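The edge problem

Cardboard boxes are a nightmare for robots. Two engineers at Zomstead think the answer is to stop looking at the whole box.

Four in the afternoon, January, and Iraklis Karagiannis is arguing with a box. Well, with the policy that is supposed to pick it up. It went for the corner again. He wanted the wall.

"Corners are doubled over, they're stiff, the fingers skid off," he says. "A wall is one sheet. You get a finger each side and you've got it. So why does it keep wanting the corner?"

The answer, when it comes, is in the training data. It usually is. Somebody recorded a run of demonstrations where the corner happened to be closest and the network learned the habit. Out they go. Retrain overnight, try again in the morning.

This is what Zomstead does all day. The company builds handling software for small warehouses, the sort that can't afford to rip out their racking and start over. Bins, rails, whatever cartons the supplier sent. The bins are the easy part. Hard plastic, same shape every time. Cardboard sags, gets soft at the rim, tears. A carton on its third trip through a building is a different object from the one that came off the pallet.

Most systems deal with it by avoiding it. Suction on the lid, or a big clamp around the outside. Suction needs a flat closed top. The clamp needs room on both sides, and in a tight cell there isn't any.

Karagiannis and his colleague Tegwen Gethin went the other way. Two fingers, pinch the wall, drag or tilt. The method is called Tenus. It works off a camera down by the gripper and it doesn't try to build a model of the box at all. It hunts for a rim. Once it has one, it lines up the fingers so one goes inside and one outside, comes down, closes.
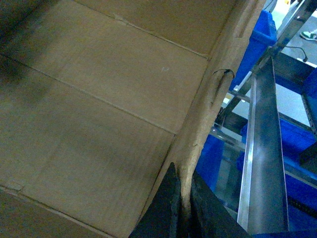
Fingers closed on the rim of a worn carton, blue bins alongside.

Sounds simple. It was not simple. Gethin, who did most of the early work on the vision side, lists what fooled it: fold lines, mainly. A crease across an inside panel is long and straight with a change of shade on either side, and to the first version of the network that was a rim. The arm would come down and try to pinch the floor of the box.

"We had a week of just punching cardboard," she says.

Metal was the other one. An aluminum channel under overhead lights throws back a bright straight line, much stronger than anything cardboard can offer. So they stopped asking for the strongest line. Tenus now takes a guess at a rim, moves the wrist a little to one side and checks how the picture shifts. A real rim slides against whatever is behind it. A crease doesn't, it moves with the panel. Reflections do something else again, they crawl along the metal. The network learned to tell the three apart from 800 demonstrations, all driven by hand.

Not a lot of data, by the standards of the field. Gethin says more would help but that variety helps quicker. New boxes turned out to be a poor teacher, too crisp. They now keep a stack of beaten up ones by the door and no one is alowed to recycle them.

Then there's grip force. Squeeze too hard and the corrugation crushes, the wall folds and you've lost it. Too soft and it slips out on the drag. The fix for now is crude - close to a light touch, tug, feel for slip, close a bit more. It costs time on every pick. Karagiannis hates it. Gethin points out that it works on soggy rims, which nothing else they tried did.

How well does it work? On cartons the system had never seen, with the old method it was getting a usable hold 65 percent of the time. Tenus does better than that, but they won't give a number until the trial at Economou, a parts distributor, is finished. Fair enough. Failures so far are mostly tears: a rim already split, the fingers land on the split, and it opens up further. The software can't see damage as damage yet. To it a flap of torn paper is just a funny bit of edge.

That's next on the list. So is a faster controller, from a small outfit called Zukden, wich is due to be bolted in before spring.

Back at the bench the retrained version is up. The arm swings over, hesitates, shuffles sideways. Goes for the wall. Karagiannis says nothing, resets the box at a worse angle and runs it again.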